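Sorting Small Objects on a Shared Table: Project Report

Background

Our group looked at how the layout of a table affects the way small things are put away. The idea came from the Trasberg residence, where four of us share a kitchen and the table is usually covered in odds and ends by the end of the week. We wanted to know if people tidy differently when the container on offer has a lid.

Materials

We kept the set small so that it could be laid out again quickly between turns. There were two places to put things, a lidded basket and a plate, and a few light objects that are easy to pick up. A gridded tablecloth helped us return everything to its starting position. The wall behind was left bare.

The basket is woven rattan with a bright green lining, and its lid has a loop handle on top. We left the lid standing open at the start of a turn. The plate is green ceramic, shaped like a leaf, with a thin gold rim. The objects include a yellow cube, a green cube and a white egg shape – the egg was added in May, after the first trial, when we found that cubes alone were too easy.

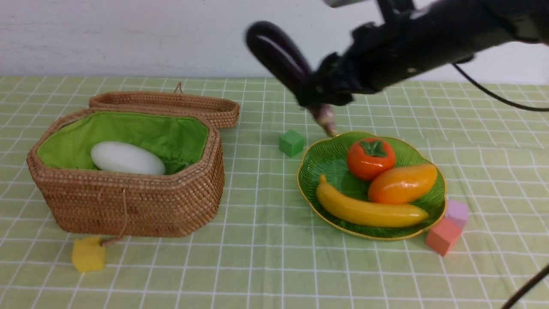

Method

Each person took three turns. They were asked to clear the tablecloth and were not told which container to use. One of us wrote down where each object went and the order in which it was moved. Between turns the layout was put back using the squares of the cloth. We ran 60 turns in total and kept 52 of them. The other eight were dropped for mistakes in the notes.

Results

The basket was used more often than the plate, mainly for the egg. Several people said they did not trust it to stay still on ceramic. The green cube went to the plate more than any other object, and when asked, people mentioned the matching colour or said it was closer. We can't separate these two reasons with the layout we used.

Most people closed the lid when they had finished, even though the instructions didn't mention it. A few closed it early and then had to open it again.

Problems and next steps

The starting layout should have been changed between turns. By the third turn some people were repeating what they had done before – the notes show the same order again and again. We would also like to swap the green plate for a plain one and see if the green cube still ends up there.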